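Zwischenbericht Materiallager Gedach
Stand: Oktober, Förderlinie Hodstead
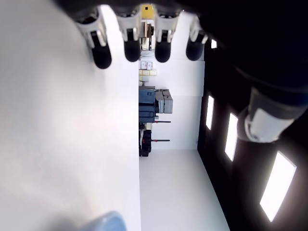
Seit dem letzten Bericht ist im Lager so viel passiert, dass wir gar nicht wissen, wo wir anfangen sollen! Sieben von neun Regalabschnitten sind umgeräumt, und man findet die Sachen endlich wieder. Die cremefarbenen Kartons stehen jetzt als geschlossener Block aufeinander, die grauen Kisten haben ihren Platz neben dem dunklen blaugrauen Gerät bekommen, und der helle Boden davor soll künftig als Gang frei bleiben.

Die Bestandsliste ist auf 300 Einträge gewachsen. Alles, was früher unter "Diverses" lief, hat nun eine eigene Zeile mit Regalnummer (bei den Kleinteilen war das eine ziemliche Fleißarbeit). Sehr geholfen hat uns das Etikettensystem von Grukness. Die Umstellung hat einen Nachmittag gekostet, seitdem fragt keiner mehr, wo die Ersatzteile liegen.

Offen sind noch 2 Abschnitte, beide mit Altbestand aus Seixas. Dort liegen Pappzuschnitte und Restposten, die wir erst durchsehen müssen, bevor wir sie einräumen oder abgeben. Die Lieferung der zusätzlichen Regalböden verzögert sich, wir rechnen aber noch vor dem Jahreswechsel damit.

Mittel: Die Ausgaben für Regale und Etiketten liegen im Plan. Den Restbetrag aus der Position Transport würden wir gern für stapelbare Kisten verwenden und bitten dazu um kurze Rückmeldung. Wir freuen uns jedenfalls sehr auf den nächsten Abschnitt!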